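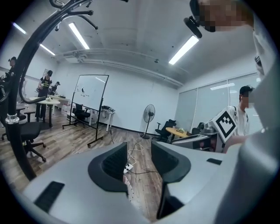
Support > Student Projects > Gripper Tools > Ticket

Subject: Marker pose drops out during cube handover exercise
Opened by: Olesia Hladun, Estero robotics club
Status: Open, waiting on club

Pose tracking of the cube fails intermittently when the cube is held by hand. The Hornidley logger reports "marker lost" for 4 to 5 frames, then recovers with the axes flipped. The fault was first noticed on Friday and has come back in every session since. The cube is white with a black square marker pattern and was being held at chest height in front of the window blinds, which are pale gray-white from near the ceiling down to floor level. Contrast between the cube border and that background is low. Ceiling fluorescents were on. Exposure is on auto.

Steps tried by club:
- Restarted logger. No change.
- Reprinted marker at the same size on matte paper. Fewer dropouts, axis flip still present.
- Replaced USB cable. No change.
- Log length cut to 3000 frames to rule out a full buffer. No change.

Reply, Gresteteck support:
Log received. Dropouts line up with jumps in exposure, so the buffer is unlikely to be the cause. Please set exposure to manual, start at 600, and lower it until the white border stops blooming. Then repeat the handover with the student standing against a plain dark background. Do not change both in the same run. For the axis flip, confirm that the marker size in the config matches the printed black square, without the white border.

Update, Hladun:
Marker size was wrong. The config had the full cube face. Corrected, and the flip is gone in two runs. Dropouts remain. Manual exposure is next, then the background test.

Reply, Gresteteck support:
Noted. Keep the corrected size. Attach one log per run and put the exposure value in the file name.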